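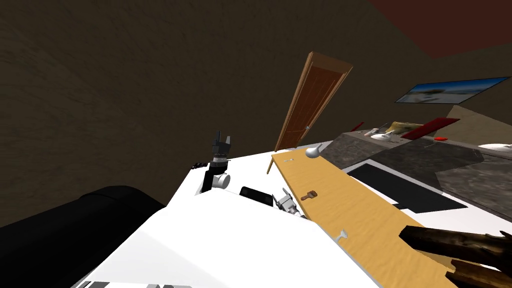

Torkine cell

The Torkine cell is a two-arm kitchen manipulation workcell maintained in simulation by the Urolley laboratory at Fakport. It is used to check arm mounting, gripper alignment and camera placement before the same settings are applied to hardware.

Layout

The work surface is a long wooden board next to a white surface, with a granite-patterned counter beyond. Utensils, among them a white ladle, are placed on or beside the board. Each arm ends in a fingered gripper. The model's origin is fixed at the base plate, and all offsets are stored in millimetres.

Set-up

Both arms are homed before any utensil is loaded. The grippers are then cycled 100 times without a payload, and the finger gap is logged at each closure. A joint whose error exceeds the tolerance in the cell file is re-zeroed individually. View direction is stored separately from arm pose, so a tilted view does not require the arms to be homed again.

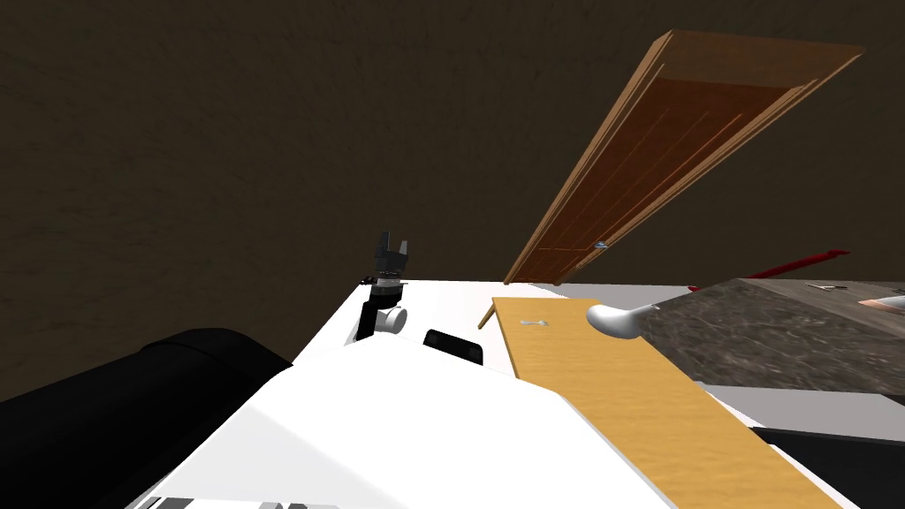
Torkine cell: one arm with its gripper pointing upward, to the left of the board.

Maintenance

Calibration files are regenerated after every 1,000 cycles, or whenever a gripper model is replaced. The Hollis routine, introduced in release 400, compares the stored finger geometry with the collision mesh and reports any mismatch by link number. Faulty links are reloaded from the archive; manual editing of the mesh is discouraged. The longest run between recalibrations was 1,558 cycles, completed in August.

See also: Hollis routine; gripper calibration; workcell modelling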